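Notebook, bench 3 - open day at the Grulledbridge workshop
May 25, 2021 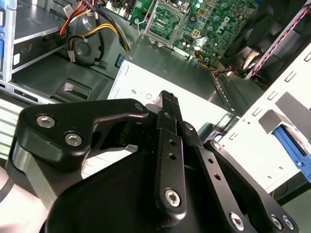 Doors at ten, first visitors at twelve minutes past, first question about whether it makes tea at thirteen minutes past. Slightly later than last year.

Station was the usual desktop teardown and refit, Dell case open on the bench, arm working inside it. CPU socket left empty all day. I was not going to explain bent pins to the people from Cerska, who are paying for the next phase and had brought their own lanyards.

Morning runs on the Bondarchuk planner, afternoon on ours. Theirs approaches the case very politely and takes an age over it. Ours is quicker and has opinions about loose cables. Stopped it twice when it got too close to the power supply leads - tie them back before the next session, and write that on the card this time.

Things people said, for the record:
- "So it's a claw."
- "Could it do my laptop?" (No.)
- "Is it meant to be that slow?" (Bondarchuk, so yes.)

The Plitdale lot stayed longest and asked the only awkward question, which was what happens if the case gets nudged mid-run. A small child then supplied the nudge. Pose estimate went off, I hit stop, everyone clapped. Recalibrated over lunch, mine and the arm's.

Log file for the day is run 1119, saved under the demo folder and not under "final_final". Fingertip bolts want checking against the torque sheet before anyone runs it again. The white bracket inside the case throws a nasty glare under the hall lights, so try the lamp from the other side.

Printed 112 leaflets. Most are still in the box under the bench, good for July if someone crosses out the date.

Still to do: return the extension lead to Plitdale, find out who has our good hex keys.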